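Prollmont Hall Residents' Group
Minutes of the open evening on household machines
07/10/2018, held in the ground floor lounge

I took the minutes again, so they come in my usual style. If you wanted the dry kind, please feel free to bring a pen next time (I mean it, I have three spare ones and a clipboard).

Opening

We started a few minutes late while people hunted for chairs. The chair read out the question for the evening, which was the same one we left hanging in September: can a machine do the everyday chores in a building like ours yet, and if it can, should we put any of our money toward one? Minutes of the September meeting were agreed, with one fix. I had written that the Morkska floor cleaner was "broken." It was "out for repair." Sorry, Morkska!

1. The Morkska floor cleaner

This took up far more of the evening than the agenda gave it, and I think we all saw that coming.

The floor cleaner is back from repair and has been running overnight on the ground floor. The member who keeps the log passed it around. It shows 79 overnight runs since we got the machine, and the member said most of them ended with it back on its dock in the morning, which got a small cheer. The others ended with it parked under the radiator by the mail shelves, or wrapped around the fringe of the rug, or in one case just sitting by the front door like a dog that wanted out.

I asked whether the floors are really any cleaner. Opinions went both ways. The ground floor people say yes, the open floor looks better than it has in years, and they don't have to hear a vacuum at dinner time. The people who do the sweeping on Saturdays (all right, on the weekend, the schedule keeps moving) say it leaves the corners, and the corners were always the part they hated. So the machine has taken the easy half of the job and left the boring half. I thought that was fair, and I say that as somebody who has done those corners.

Stairs came up. Of course they did. The floor cleaner doesn't do stairs, and the stairs are where the grit lands, with everybody coming in from the parking lot. One member had looked for a machine that can clean a staircase in a shared building and had found a good many videos and nothing we could buy. The feeling was that stairs stay with people and a hand brush for now.

Somebody brought up the rug. Either the rug goes or the fringe gets tucked under and taped. After a pretty lively back and forth, we went with tape. I've been asked to record that two people are strongly attached to the rug, so there, it's recorded.

Agreed: keep running the floor cleaner overnight. Tape the rug fringe. Put the corners and the stairs back on the sweeping list as their own line, so that nobody thinks the machine has them covered.

2. Laundry

A member who used to work in a commercial laundry gave us a short talk, and I wish I'd written down more of it because it was the best part of the night for me. The gist: washing and drying are solved, and have been since our grandmothers' time. Getting wet things out of one machine and into another is hard for a robot, and folding is harder still. A towel is just about the kindest thing you can hand one, being flat and square. A fitted sheet is cruel. A pile of mixed socks and kids' clothes, inside out, with a zipper caught in a sleeve, is a very long afternoon.

The Bristora folding cabinet was discussed. That's the one from the brochure that went around, where you clip each shirt to the front and it comes out the bottom folded. The price quoted to us was 1726 dollars before delivery. The question from the floor was, if I have to pick up every shirt, turn it the right way out, button it, and clip it on, what am I saving? Several of us tried this out right there by folding a sweater in the air. It takes hardly any time at all. I could see the appeal for somebody with sore hands, though, and I said so, and a couple of people nodded. Clipping may be no easier on the hands than folding, it was pointed out. We'd want to try one before saying more.

Agreed: no Bristora cabinet this year. If they bring one to a show nearby, whoever goes should take a bag of real laundry along, with the socks.

3. Dishes and the kitchen on the second floor

Short one. The dishwasher is a robot, in the opinion of one member, and we should stop being so picky about what we call things. It does a chore, start to finish, while you're in another room. I liked this a lot! Somebody else said it only does the middle of the chore, and that the scraping, stacking and putting away are still ours. We went around in circles on that until the tea came.

What people want is a machine that empties it. Everyone agreed on that, the only thing all evening that everyone did agree on. The trouble, as it was explained to us, is that the inside of a dishwasher is a heap of slippery things leaning on each other, plus the shiny glasses that a camera has a hard time with, and then every cupboard is different. Ours are different every week, thanks to whoever keeps moving the mugs.

Agreed: please stop moving the mugs.

4. Picking things up and putting them away

This item was added by the member who follows the research side, and it ran long, but I was glad of it. The point was that most chores come down to the same few moves: find a thing, get hold of it, take it someplace, let go of it properly. People do this all day and never think about it. A machine has to be shown, and shown a whole lot, in all kinds of rooms with all kinds of clutter, and it may still get muddled when the light changes or a box is open that was shut before.

I had the next picture put up on the wall for this part, and we left it up while we talked.

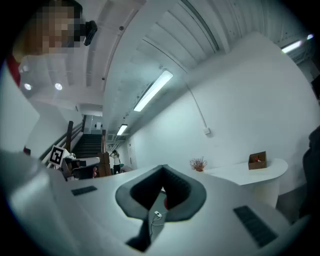 Item 4: counter, reception and stairs.

The talk that followed was about what in a space like that one a machine could be trusted with. Watering the plant got the most votes, until somebody asked how it would know if the plant was thirsty or just looked like that. The twiggy sort always look like that, in my experience. Clearing out a cardboard box was thought to be possible if you knew what was in it, and slow if you didn't. Wiping down a white counter seemed like a good first job to me, but then you get to the cable and have to decide whether to lift it or go around it. I'd lift it. A machine might well scrub it onto the floor.

The patterned square over by the stairs drew a question too. The same member said black and white markers like that are commonly used so that a camera can work out where it is. One of our longer-standing residents then wanted to know if we'd have to stick them up all over the building, and would they come off the paint. We don't know. I've put it down as a question for the suppliers.

Nobody felt ready to put a date on a tidying robot for the lounge. Guesses went from "my lifetime" to "my granddaughter's," and one person said it would be here sooner than the new elevator. (Loud agreement.)

5. Shop floor report

A member who works nights at the Phan warehouse told us how it goes over there, and this was a nice change from our own small troubles. Carts that drive themselves take full bins down the long aisles, and they're good at it. He'd be happy never to push a bin again. People still pick the odd items off the shelves, still wrap anything that can break, and still deal with every bag that has split. The way he put it, the carts like a straight line and a flat floor, and the rest of the building was changed to give them that. Aisles got wider, the old mats went, and no one leaves a ladder out.

I asked if we'd have to do the same at home, clear the place up so the machine can come and clear the place up. He laughed and said yes, pretty much. My kitchen would fail on day one.

6. Money

There's 3000 dollars in the building improvements fund. A proposal to set all of it aside for "a robot, when there is a good one" got one vote, from the person proposing it. A proposal to spend 100 dollars on new brushes for the floor cleaner, a roll of decent rug tape, and two long-handled dustpans passed easily. I'm looking forward to the dustpans more than I'd like to admit.

7. Any other business

The bike shed light is still flickering. The hallway thermostat is still under discussion and will be until the end of time. Somebody left a casserole dish behind after the September meeting, glass, with a blue lid, and it's on top of the fridge on the second floor.

Things to do before we meet again

Tape the rug fringe: ground floor members.
Order brushes, tape and dustpans: whoever holds the card this month.
Add corners and stairs to the sweeping list: me.
Ask suppliers about markers and paint: the member who raised it.
Find out if the floor cleaner can be told to stay away from the radiator: me again, apparently.

We closed when the tea ran out. The next meeting will be in the same room, date to go on the board by the mail shelves.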